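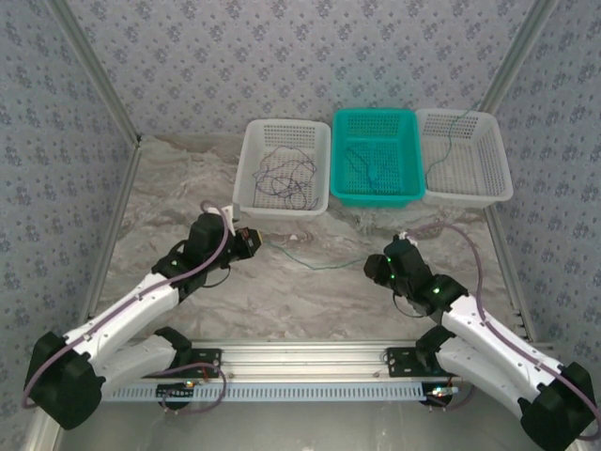
Tadell工位，台面后侧为三只网孔筐，台面上为一根略呈弧形的绿色细线。

Tadell工位常见问题

适用范围：Milon Jelmont厂区线材准备组、线材检验组、设备维护组
对应作业指导书：3045
本页更新于4月17日，3月版同时作废

一、工位与流程

Tadell工位做什么？

Tadell工位承担短线材的取出、展直和归筐三个动作，对应旧流程中的手工理线工序。上游裁线和下游压接不在本工位范围内，流程未变。工位由两只机械臂和一张台面组成，线材在台面上展直，判定后放入相应的筐。

三只筐怎么区分？

左筐为来料筐，中间的绿色筐为放行筐，右筐为待复检筐。左右两筐均为白色，仅靠位置区分，不得互换。更换筐时先在终端上选择“换筐”，等两臂退回等待位后再操作。三只筐须并排靠后放置，筐与筐之间不留缝。筐位偏移会使放线点落到筐沿上，线头容易挂在外面。

线头搭在筐沿外面，需要停机处理吗？

不需要立即停机。单根线头搭在筐沿上，不影响下一次放线。以下情况须暂停工位后整理：线头垂到台面；线头进入相邻的筐；同一只筐有多根线同时越过筐沿。处理完在终端上记录一次“筐沿整理”，供维护组统计放线点偏移用。

展直动作为什么要两只臂？

短线材自身刚度低，单臂提起后下垂，弯折处难以判定。两只臂分别夹住两端，在台面上方低位拉开，线身保持轻微弧度即可，不要求绷紧。夹持力和拉开距离按线材牌号调用参数，操作员没有修改权限。

左臂和右臂的任务是否固定？

不固定。缺省设置下，左臂从来料筐取线，右臂向放行筐和待复检筐放线。来料筐内线材缠绕较严重时，程序可能让右臂协助取线。操作员看到某一只臂停在等待位不动，多数情况属于正常调度，终端状态栏显示“等待对侧”。只有状态栏显示“超时”时才需要干预。

一批的数量是多少？

标准批量为3000根，与旧流程相同，批次卡格式也沿用旧版。批次中途允许换班，不允许换牌号。需要插单的，先将当前批次在终端上挂起，清空三只筐和台面，再装入新批次。

来料筐可以一次装满吗？

不可以。装料高度以筐壁开孔的第二排为限。超过这一高度后，底层线材受压缠结，取线失败次数明显上升。整捆线材须先拆除扎带，抖散后放入，允许自然成圈，不允许打结。发现打结的线材，在装料时就挑出来，放入工位旁的手工处理盒。

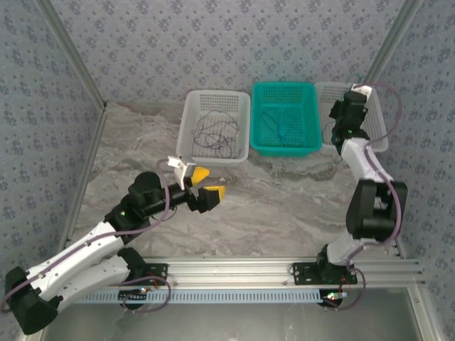 取线失败时，程序会自动重试，重试两次仍未取出，则跳到筐内另一处取线点。连续三个取线点都失败，工位暂停并提示“请翻动来料”。这时操作员按暂停流程进入，用手将筐内线材翻松，不必把线材全部倒出。翻动后不要把线材压实。

判定结果以谁为准？

放行筐内的线材由检验组按批抽检，抽检结果为最终依据。程序判定只决定线材进入哪一只筐，不产生检验记录。待复检筐内的线材全部由人工复检，复检合格的并入放行筐所属批次，复检不合格的按报废流程处理。

哪些线材不上Tadell工位？

带端子的线材、屏蔽层外露的线材、客户Nassar指定手工处理的线材，以及试制批。这几类继续在手工理线台完成。手工理线台保留一张，位置不变。

二、岗位与人员

原理线岗位会取消吗？

理线岗位名称取消，对应人员转入“线材准备”岗位，劳动合同、工资等级和工龄计算不变。新岗位的职责包括装料、换筐、翻料、手工处理盒内线材的整理、首件确认和批次卡填写。持续理线的重复动作从岗位内容中移除，保留在手工理线台上的部分由全组轮换。

工作量是减少还是增加？

手部重复动作减少，巡看、记录和搬运的次数增加。从试运行期间的反馈看，人员普遍提到手指和手腕的负担下降，站立和走动时间变长。工位旁已加装高脚凳，允许在无报警时坐姿监看。搬筐的单次重量限值沿用旧标准，没有放宽。

一个人要看几台？

目前Jelmont厂区只有一台Tadell工位，由当班的一名线材准备人员负责，同时可以兼顾手工理线台的备料。兼顾手工理线台的实际理线作业属于双岗，须由班长事先安排，不得长期默认。后续若增加工位，人机配比将另行发布，发布之前不得由班组自行调整。

培训怎么安排？

转岗培训共40学时，分为操作、异常处理、安全和记录四个部分，全部在工作时间内进行，按正常出勤计薪。培训期间的缺员由线材检验组和手工理线台调配补充。操作和异常处理须在工位上实操考核，安全部分为笔试。考核未通过的可以补考，补考期间留在手工理线台，工资等级不变。

之前的理线经验还有用吗？

有用，主要体现在三个方面。装料时需要判断线材的缠绕程度；复检时需要判断弯折是否影响后续压接；遇到新牌号时，需要和维护组一起确定拉开距离和弧度。新牌号参数录入单上设有“线材准备组意见”一栏，该栏为空的，维护组不予录入。

不愿意转岗怎么办？

可以申请调入压接组或包装组，空缺情况在班组公告栏公布。申请期间仍按原工资等级发放。不接受书面以外的申请形式，口头表示不作为调岗依据，也不作为拒绝培训的记录。

产量指标会不会提高？

首个季度内不对个人设置Tadell工位的产量指标，只统计批次完成时间和停机原因。工位节拍由程序决定，操作员不能加速，产量波动也不计入个人绩效。首个季度结束后是否设置班组指标，由生产部与工会代表协商确定，结果更新在本页。

工位记录的数据会用来考核个人吗？

终端登录只用于确认操作权限。停机记录中保留班次，不保留人员工号。维护组调取取线和放线记录，用途限于参数调整和故障分析。班长可以查看当班的停机原因汇总，不能查看单个操作动作的用时。

夜班怎么排？

Tadell工位目前只在白班和中班运行。夜班不开机，也不做无人运行。夜班如有紧急线材需求，在手工理线台完成，按旧版工时定额计算。

三、异常与安全

工位运行时能不能伸手进去？

不能。任何情况下，手、工具和线材都不得在两臂运行时进入工作区。需要进入时，先按暂停，等两臂停稳且终端显示“可进入”，再将模式开关转到手动并取下钥匙，钥匙由进入者本人携带。只按暂停、不取钥匙的，视为违规进入。

掉在台面上的线材怎么处理？

程序在每次归筐后检查台面，能够自行拾取的会重新夹取。线材落到台面前沿导轨附近时，程序不做拾取，须由操作员暂停后取出。取出的线材一律放入待复检筐，不得直接放入放行筐，外观完好的也一样。

台面上的碎屑要不要清理？

要清理。每班开机前和批次之间各擦拭一次，使用干的无尘布，不使用溶剂。运行中发现零星碎屑，不影响夹取的，可以留到批次结束。台面带有花纹，浅色碎屑不易看清，擦拭时按从后到前的方向整面擦，不做局部点擦。

机械臂上的线缆松了怎么办？

沿臂走线的紫色线缆需要留出活动余量，成弧状属于正常。以下情况报维护组：线缆与筐沿发生刮擦；线缆被夹在关节内；接头处有松动；线缆表皮破损。操作员不得自行用扎带收紧，收紧后关节在极限位置会拉扯接头。

来料中出现与臂上线缆颜色相同的线材，会不会误夹？

程序的取线范围限定在筐内和台面中部，臂上线缆不在范围内。但臂上线缆弯弧过大、垂入筐内时，这一限定不再可靠。开机前点检表第4项即为检查线缆弯弧，发现垂入筐口的不得开机。

指示灯代表什么？

臂腕部的绿色指示灯表示关节模块已通电，不代表工位处于可进入状态。可进入状态只看终端显示。导轨下方电路板上的指示灯供维护组使用，操作员不需要判读，也不得触碰电路板。

工位停机后，多久转为手工？

停机满15分钟仍未恢复的，当班人员将剩余来料转到手工理线台，并在批次卡上注明转换时刻和已完成的筐。维护组在这段时间内未给出恢复判断的，也按此执行。转为手工的批次不再转回Tadell工位，避免同一批次内出现两次方式切换。

停机时手里没有活，算待工吗？

不算。停机期间的时间按正常作业计。可安排的内容包括整理手工处理盒、复核批次卡、擦拭空筐。不安排与本岗位无关的搬运。

发生夹伤或碰撞怎么上报？

先按急停，再通知班长和医务室，之后填写事故单。未造成伤害的接触同样需要填写，表格为同一张，伤害程度一栏填“无”。填写未遂接触不影响班组安全奖，隐瞒不报按安全管理规定处理。

四、维护与变更

日常维护由谁负责？

点检和擦拭由线材准备组负责，其余由设备维护组负责。夹爪指端属于易损件，由维护组更换，操作员只需在开机前目视检查有无裂纹和脱落。更换指端后须重新做首件确认，首件由线材准备组和检验组共同签字。

首件确认看什么？

看四项：线材两端有无夹痕；线身有无新增折弯；放线是否完全落入筐内；放行筐与待复检筐有无混放。每批首件取连续五根，任何一根不符合即判首件不通过，通知维护组。夹痕在放大镜下判定，限度样件存放在检验台抽屉内。

可以对程序提修改意见吗？

可以，使用变更申请单，写明线材牌号、现象和希望的结果，不要求写明修改方法。维护组在下一次周会上答复，采纳和不采纳均需说明理由。已经提出且未答复的申请，可在终端“变更”页查看。

3月版和现行版有哪些差别？

来料筐装料高度由第三排开孔改为第二排开孔；停机后转手工改为固定时限，原来由班长判断；新增“线材准备组意见”一栏；取消夜班试运行的相关条款。3月版打印件请交回班长，不要继续张贴在工位旁。

本页没有覆盖的问题问谁？

操作类问题先问当班班长，设备类问题打维护组内线，岗位和工资类问题到人事窗口办理。三类问题也可以写在班组公告栏旁的登记本上，登记时写明班次，可以不署名。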